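Ultance Adds Thermally Modified Ash Decking to Its Construction Range

KISTMONT, 26/12/2024 – Ultance, a supplier of treated lumber for residential and light commercial construction, has added thermally modified ash to its exterior product range. The boards are produced at the company's Kistmont mill and are sold as decking, cladding and screen battens.

The process uses heat and steam only. Kiln-dried ash is heated in a closed chamber, held at peak temperature, then cooled and brought back to a stable moisture content before planing. No preservative salts or oils are added. The full cycle takes 41 hours for decking stock and 34 hours for the thinner cladding stock.

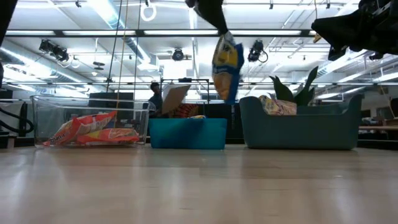 Product Details

Decking boards are supplied grooved on both edges for hidden clips. Cladding is supplied in tongue-and-groove and shiplap profiles. The wood leaves the mill a medium brown and will weather to gray outdoors unless a pigmented oil is applied and renewed.

Thermal treatment lowers the bending strength of ash. The boards are not rated for joists, beams or posts, and they should not be set in contact with soil. Stainless steel fasteners are required, and all holes within three inches of a board end must be predrilled.

"Most of the questions we get from builders concern movement across the width of the board," said Emiliano Ulloa, technical manager at Ultance. "We measured it on outdoor racks through the summer and ended the run in August. The spacing figures in the installation sheet come from those racks." 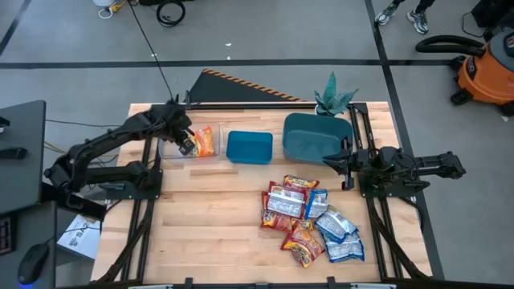

The installation sheet also covers ventilation gaps, clip spacing and end sealing. It replaces the general hardwood sheet for this product only.

Availability

Stock is held at the Kistmont mill and at the Collunmont yard. Ojeda, the company's regional distributor, will carry the decking profile at 11 branches and the cladding profiles to order. Orders for non-standard lengths ship in 29 days.

Sample packs and the installation sheet are available from the Ultance sales office in Kistmont.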